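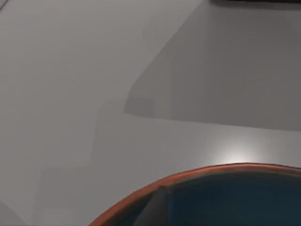 4. Planning the purchase

4.1 What the budget had to cover

The Ashworth kitchen project was given a single equipment grant of £56,000, to be committed before the end of the financial year in April. Early drafts of the plan put nearly all of this into the arms. This was a mistake, and we think it is a common one. A quoted price for an arm leaves out a good deal that the work cannot start without: the mounting, the gripper, the cabling, a safety stop, delivery, installation and a service contract. In our case it also left out the counter, which had to be strong enough to carry two arms and had to be in place before either of them was delivered.

We asked for quotations from two suppliers, Kosden and Clorov. The two were hard to compare line by line. Kosden priced the gripper and controller together and charged for training on site. Clorov priced them apart, included the training, and asked for a deposit on the controller. We rewrote both quotations under the same headings before looking at the totals, and would advise others to do the same. On the first reading Clorov had looked the dearer of the two. Once service and spare fingers had been added to the Kosden quotation, the gap was small enough that price alone could not settle the matter.

4.2 Using simulation before ordering

The choice therefore turned on fit. The room at Britville is narrow, and the counter could not be made deeper without blocking the door. We needed to know whether two arms could work over the same stretch of counter, and whether the reach quoted by each supplier would do for the jobs in the study plan. A demonstration visit could have answered part of this, but neither supplier had a kitchen to show us.

We built the counter in simulation and ran the kitchen tasks there with models of both arms. The layout in Figure 3 is the one used for the tests reported in this section. The larger fixtures stay at the back and the side, and the open part of the counter is kept for the task itself. Small items such as the pan can be moved between runs.
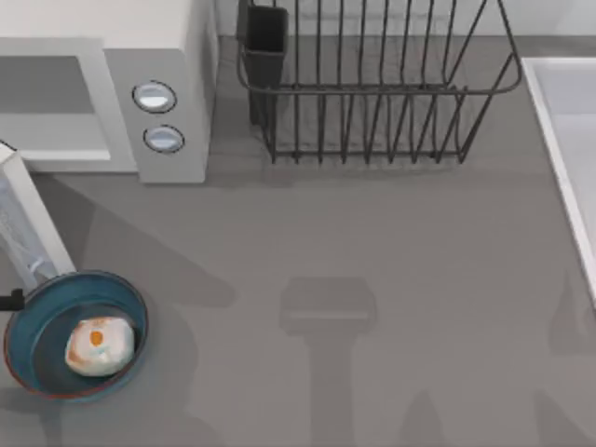
Figure 3. The simulated counter from directly above, with the microwave, dish rack and part of the sink. The shadows in the lower part of the view are those of the arms and a gripper.

Each arm model was run 200 times over a set of seven tasks. We recorded whether the task was finished, whether an arm came too near a fixture, and whether one arm had to wait for the other. Only the last two affected the order. Finishing a task depends heavily on the control software, which will change many times over the life of the equipment. The length of an arm and the place where it is bolted down will not.

The main finding was that the shorter Kosden arm could do the work if its base was moved towards the sink side. The longer Clorov arm could stay where we had first drawn it but spent more time waiting, as its elbow swung over the part of the counter the other arm was using. Moving the Kosden base cost nothing in simulation. In the room it meant a second floor fixing and a longer cable run, and both were added to the budget at that stage.

Simulation also changed our minds about the gripper. We had planned to buy two kinds, one wide and one narrow. The wide one was rarely needed except for the pan, and the pan could be held by its handle with the narrow one. We ordered a matched pair of narrow grippers and put the saving towards spare parts.

4.3 Limits of the method

A simulated counter is kinder than a real one. Surfaces in the model are clean and even, and the objects weigh what we tell them to. The model says little about how fast finger pads wear, and nothing about how long a supplier takes to answer the telephone. We took the wear figures from each supplier's own service schedule and treated them with some caution – both assume lighter use than we expect.

Lighting was another weak point. The rendered light is steady and comes from above, and the arms throw large, soft shadows over the work surface. We do not know how close this is to the room at Britville, which has a window on one side. A small sum was kept back for lamps and blinds, and it should be seen as a guess.

4.4 The order and its timing

The order was placed with Kosden on December 12, 2024. The quoted lead time was 19 weeks for the arms and rather less for the grippers. The counter was ordered separately from a local joiner, and this proved to be the item that held up the plan, as the joiner needed the fixing points before starting and Kosden would confirm them only after the deposit had cleared. Groups in a similar position should ask for the fixing drawing as part of the quotation.

We also kept a reserve for the first year. It covers one replacement gripper, finger pads and a single call-out. It does not cover a replacement arm, and no reserve of a sensible size could have done so within this grant.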